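Minutes, Chores and Machines Group, 25th July
Saststead reading room, upstairs
Minutes taken by Zubaida Ansari

I'm typing these up the same evening, so forgive the spelling. We started late since the kettle took forever, and I wasn't going to chair anything without tea. The last minutes were passed with one fix: the Flendholm visit is in December, and I had left the month out completely. Sorry, all!

Item one, the Vendgate report. Two of our members went over to see the shelf stacker they've been running at the back of the store. It does the cans beautifully, all night long, and it got through 1,255 of them on the shift they were shown. Then somebody gave it bags of rice and it just sort of hugged them. The staff there like it fine but still do every soft thing by hand, and the manager told our pair she wouldn't change a single rota over it yet. We had a long back-and-forth about whether cans count as a chore. I say they do (I've stacked enough of them). Others felt that a machine that only does one shape is closer to a vending machine with ambitions, and I've been asked to write that down, so I have.

Item two, laundry. Same as last time, really. Cheema sent us a price list for their folding unit and a very cheerful letter. It takes towels and T-shirts, no fitted sheets, and you have to clip each piece on yourself. We voted on whether that's folding or just being handed a clip, and the vote was a tie, so it comes back next time. I did ask them for a list of what it refuses and haven't heard.

Item three, tidying up. This was the one I'd been looking forward to, and we ran way over on it. My view, for the record, is that tidying is harder than vacuuming by a mile, and I'd pay for it sooner.

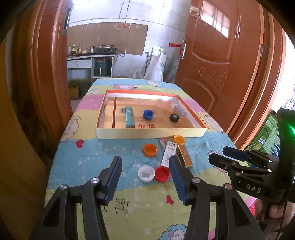
Small stuff is where I think the machines will be stuck longest, and I said so at some length. A floor is a floor, but a tableful of odds and ends is a different job every time. Take bottle caps: the blue one in the tray is lying open side up, and so is the deep orange one out on the cloth, and a finger can hook into a cap that way or skid right off the rim. Then you get a white cap and a red one touching, and you have to take one without shoving the other – I can do that while talking on the phone. Slim boxes lying at a slant are their own headache. One member thought softer finger pads would sort most of it out, and another said it's all in the seeing. We didn't settle it.

Item four, money. We have 223 dollars in the account. The Flendholm trip needs a deposit of 40, agreed with no fuss at all.

Any other business: please bring your own mug next time. I'm going to write to Cheema again about the fitted sheets, and whoever borrowed the extension cord, could I have it back before the trip?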